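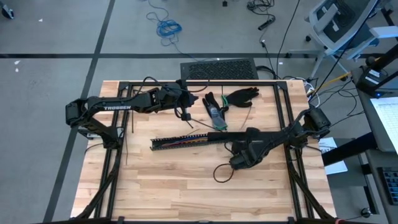
Ticket 300: Right arm drops out during glove episodes
Project: Turach
Opened by: Sunee Yimyam, 03/08/2018
Status: Open, watching

Problem
Right arm stops sending joint positions partway through an episode. The left one keeps recording, so we save half an example. Lost 8 this way.

Tried so far
1. Restarted the recorder. No change.
2. Swapped the USB ports for the two arms. The fault stayed with the right arm!
3. Reseated the right arm's cable at the base and gave it more slack. Ran 100 episodes straight through, zero dropouts — so happy with this one.

Still to do
Delete the 8 bad episodes before Virora trains on the set. Add a check that rejects any file missing an arm. I'd love to start the cable channel task next, the first gloves runs look great.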